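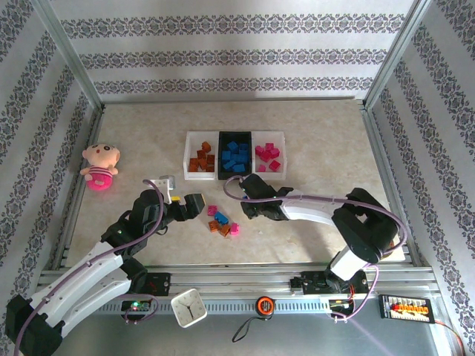

What should a robot arm do when it stops receiving commands?

It should go to a state that was chosen before the work began, and stay in it until a person has looked at the arm. Which state is the right one depends on the load, on the people near the arm, and on what the arm would do under its own weight.

Chapter 6
Lost Signals and Loose Cables

In the previous chapter we studied faults that come from inside the motor: heat, worn gears, a bad position reading. The faults in this chapter come from the parts between the motors and the computer. They are cheap parts, mostly cables and connectors, and students often give them little attention. In a small cell with two arms they cause many of the stops, and also some of the movements that were never asked for.

After this chapter you should be able to:
describe the difference between a power fault and a signal fault
choose a safe state for a small arm, and give your reasons in writing
plan the path of a cable along a moving arm
write a fault report that another person can use

6.1 The Hekia case

Hekia is a teaching workshop where students learn to run small arms. In August a class there was using a pair of arms on one bench to sort toy blocks by colour, with orange-brown, blue and pink blocks going into separate bins. The control program was Flilance, which the workshop had used for two years without serious trouble. Each arm was connected to its own small driver board, a Flinano, and both boards took their power from one distribution board.

Zlata Palamarchuk was the operator. Cleiton Barros stood at the other side of the bench and put sorted blocks back on the table between runs. At 2:40 in the afternoon the right arm was reaching across the front of the bins when its wrist turned further than in the earlier runs. The cable at the wrist had a large free loop, and the loop passed in front of the gripper. The gripper closed on a block and on part of the cable together. When the arm lifted, the cable became tight and the connector came halfway out at the elbow.

What happened next is the reason the case is in this book. The motors above the connector still had power, but they received no new commands. They continued to the last position they had been given. The motors below the connector were still receiving commands as usual, so the shoulder moved on to the next step of the program. The arm was now following two different instructions with two parts of its body. The forearm swung over the edge of the bench and hit Cleiton Barros on the back of the hand.

The injury was small, a bruise and a scratch. Zlata Palamarchuk pressed the stop button, which cut the power to both arms. The right arm then dropped onto the bins, because nothing was holding it up any more. The left arm was low over the table and came to rest there.

6.2 What the log showed

Rosimeire Toledo, who was responsible for the workshop, read the log the same evening. Flilance had written 119 warnings about missing replies from the wrist motor. The first of these came well before the accident, in the morning session. The connector had probably been working itself loose since then, a little with each turn of the wrist.

The program was set to show a warning and continue. This setting is useful when one is tuning an arm and does not want it to stop for every late reply. It had been switched on for that purpose and was never switched off. The warnings went to a window behind the main one on the screen.

Three things should be kept apart here:

The cause of the lost signal was the cable loop, which was free to enter the space of the gripper.

The cause of the unwanted movement was the program setting. A missing reply from one motor did not stop the others.

The cause of the injury was that a person had a hand inside the reach of the arm during a run.

A repair of the first point only would have been quick, and it was in fact the first repair that was proposed. Maarten Vanhove, who checked the report for the college, sent it back and asked for an answer to all of them. His note is short: "The cable will come loose again one day. Please tell me what the arm will do then."

6.3 Stopping and holding

Many readers will expect that cutting the power is always the safest action. For an arm without brakes it means that the arm falls. With a light arm and a low position this may be acceptable. With the arm raised, or with a tool in the gripper, it may be worse than the fault itself.

The other choice is to hold, which means that the motors keep their power and keep their present position. Holding needs a working supply, and it needs each motor to notice by itself that commands have stopped. In most small servos this is a timer. If no command arrives before the timer ends, the motor stops where it is. At Hekia the timer existed in the motors but was set to zero, and in the Brandão servos used there zero means that the timer is off.

Before you continue to section 6.4, find the manual for the arm you use in your own laboratory and look up the value of this timer when the motor is new. Write down the value, the unit, and what the motor does when the time has passed. You will need all of them for the first exercise.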